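About Ristell Youth Football Club

Ristell Youth Football Club provides organized soccer for children and teenagers in Drastham and the surrounding towns. The club was founded by parents who wanted a local team for players under eight, and it now has 337 registered members across boys', girls' and mixed squads. Matches are played from September to May, with a short summer program for younger age groups.
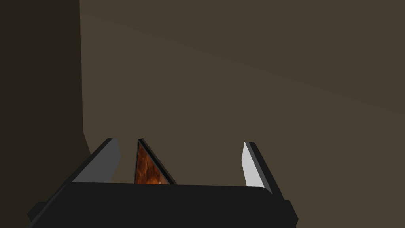

Our Approach

Players are placed in groups by age, and every member who attends training regularly is given time on the field. Until the age of 11, children rotate through all positions, including goalkeeper. League tables are not kept for these groups. Older squads compete in the Trallden Junior League, where selection is the responsibility of the head coach for each age group.

Coaching and Safeguarding

The club has 41 coaches, all of whom hold a current first aid certificate and have passed a background check. New coaches work alongside an experienced colleague for their first season. Parents and guardians are welcome to watch training from the marked area beside the field - we ask that instructions to players be left to the coaching staff during both training and matches.

Facilities

Home matches take place at Alemneh Park, which has two full-size fields and a smaller one for the youngest squads. In the winter months, evening sessions move indoors and finish by 7 p.m. for players under ten.
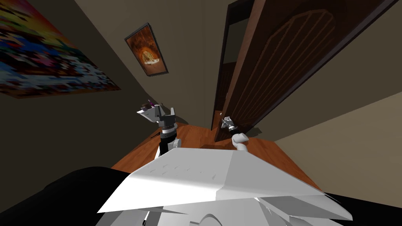 Session times are confirmed by email at the start of each term, and changes due to weather are posted on the club's home page by mid-afternoon.

Membership

The annual fee is $75 and covers training, league registration and insurance. Uniforms are purchased separately through the club office. Families who would find the fee difficult may apply for assistance from the club's hardship fund, and all applications are treated in confidence. Registration for the coming season opens in June. Players who wish to join after that date may do so if there is space in their age group - please contact the club office for current availability.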